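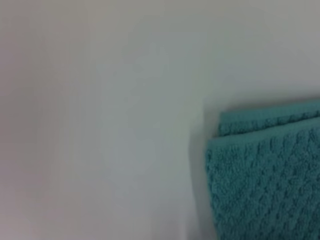
Robot Software Group, Department of Computer Engineering, Grondthorpe

News | Tuesday, December 5, 2023

Drallivum 2 released with new towel and cloth planner

The Robot Software Group has released version 2 of Drallivum, its software for planning how a robot arm picks up, folds and puts down cloth. The new version replaces the grasp planner, adds a separate module for finding folds, and changes the way recordings are stored. It can be downloaded from the department's code server by staff and students, and by partner groups that already have an account.

Work on the release began in August, after the group decided to stop patching the old planner. That planner treated a piece of cloth as a flat shape with an outline. It did well with a single layer spread on a table and poorly with anything already folded. A common failure was to choose a grasp point on the outer edge, close on two layers when only the top one was wanted, and carry both away.

Version 2 looks for layers first. The fold finder takes the view from the wrist camera and marks where the fabric doubles back, using the shading along a rounded fold and the shadow the cloth throws on the surface next to it. On a thick looped towel such as the teal one, both cues are usually easy to pick up. Thin cotton is harder, and the release notes list it as a known weakness.

Once the layers are marked, the planner proposes several grasps and scores each one for reach, clearance and the number of layers it would take. The scores are now shown in the operator window next to the camera view. In the old version they were written only to a log file, and users had to open it afterward to find out why a grasp had been turned down.

The fold finder was trained on 2,000 labeled wrist camera views. A further 800 were kept back for testing and were not used at any point in training. Both sets cover towels, dishcloths and pillowcases in plain colors and in patterns, and they include views where the cloth fills only a corner or where the picture is slightly soft. The labels mark fold lines and outer edges separately. White cloth on a pale surface still gives the most missed edges.

Control has changed less. The arm still slows down before contact and stops if the force at the wrist passes a set limit, but the limit can now be changed for each task in the settings file. The default is lower than before. Users who want the earlier behavior need to copy the value over from their old file, as the installer does not carry it across.

Recordings are now saved in the Willum format, which keeps camera views, joint positions and planner scores together on one clock. A converter for older recordings is included. It runs from the command line and leaves the original files in place. Recordings made before the last camera calibration will convert, but their positions should not be used for training.

The Demchenko Laboratory, which shares the arm and the test bench with the group, will move its own cloth tasks to the new version after the winter break. Until then both versions will stay installed on the bench computer. Users should check which one is loaded before starting a run, because the two use different names for the same joints.

Bug reports go to the Drallivum issue tracker. Please attach the recording and the settings file.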